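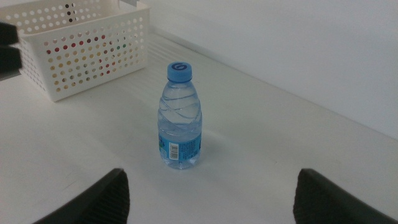 Is the Tustameo gripper kit worth buying for a home arm build?
If you already have an arm that moves and you don't mind an evening with a file, it's good money. If you're starting from zero, get the arm sorted first and come back.

Longer version for people who have time. I paid 220 for the two-finger kit with the wrist camera mount. Dirnside had it in stock, box came quick, one screw bag split open and the screws all over the bottom. Didn't lose any I think.

What I'm running it on: a six-axis thing I put together over the winter in the shared shop, Rasari servos, Nishimura controller board. Not fancy. The goal is dumb pick and place, small stuff off a table and into a basket. Bottles, blocks, whatever.

Assembly
Took most of an evening. Instructions are a folded sheet with drawings, no words, and step 6 shows the linkage upside down. I built it the way it's drawn, fingers opened when they should close, took it all apart again. Go by the part number instead. The one you want on the outside is 3414, stamped on the flat side, hard to read unless you tilt it to a light.

Screws are fine. Threadlocker not included, use some. Mine backed out on the second night and the left finger started to wobble.

The plastic on the linkage arms has a bit of flash left from the mold. File it. Mine stuck halfway open until I did.

Fingers
Best part of the kit. The ridges on the inside face do real work – a full water bottle stays put at a lot less squeeze than my old flat printed fingers needed. Those slid right down the plastic unless I cranked them, and then the bottle caved in.

Opening is wide enough that you don't have to line up perfectly. I can be a finger's width off to one side and it still centers the bottle as it closes. Nice when your arm has slop in it and mine does.

Small flat things are another story. Coins, washers, a playing card, forget it. Tips are too thick to get under anything.

Camera mount
Mixed feelings. The angle is good, you get both fingertips and whatever's between them, and for lining up a grab that's what matters. But the bracket only has two slots and the tilt is set by friction. Bump it and your calibration is gone. I drew a line across the joint with a paint pen so I can put it back. A pin or a notch would of fixed this at the factory for pennies.

Also cable routing, there isn't any. Zip ties. Leave more slack than you think at the wrist, I pulled a connector out the first time I rotated it all the way.

White table is a pain with clear plastic by the way. My detection script kept grabbing at the label and ignoring the top half of the bottle. I went by the cap color in the end and that's been much better. Not the kit's fault but if you're doing bottles, save yourself the week.

Running it
Did 23 grabs in a row on a full bottle last session before I had a miss. The miss was me, I had the height set too low and the fingertips caught the table. Nothing broke. Small scuff on one tip.

Empties are harder. They skate away if one finger touches first. Slow the close down to maybe half and it mostly goes away.

Noise – there's a whine when it's holding. Sounds like the servo hunting. Lowering the hold current on the Nishimura board quieted it down a lot, and the servo runs cooler too. Worth doing before you leave it holding anything for more then a minute.

Support
Wrote to Tustameo about the drawing in step 6. Got a reply in a couple days, polite, they sent a PDF with the corrected page. PDF still isn't on the product page as of October. So ask for it.

Good
Grip on round stuff. Wide opening. Screws and metal parts feel solid. Spare fingertips in the box, a full pair.

Not so good
The instruction sheet. Camera tilt. No cable clips. Mold flash on moving parts at this price.

Would I buy it again, yeah. I looked at the cheaper one Dirnside carries and the fingers are smooth, so I'd be right back to crushing bottles. Four out of five. Would be four and a half with a proper lock on the camera bracket.

Will update if the linkage wears out. There's a tiny bit of play in it already but it was there on day one so I don't know if that's wear or just how they come. If anybody has had one of these for longer than me post how yours is holding up, and what threadlocker you used, mine smells awful.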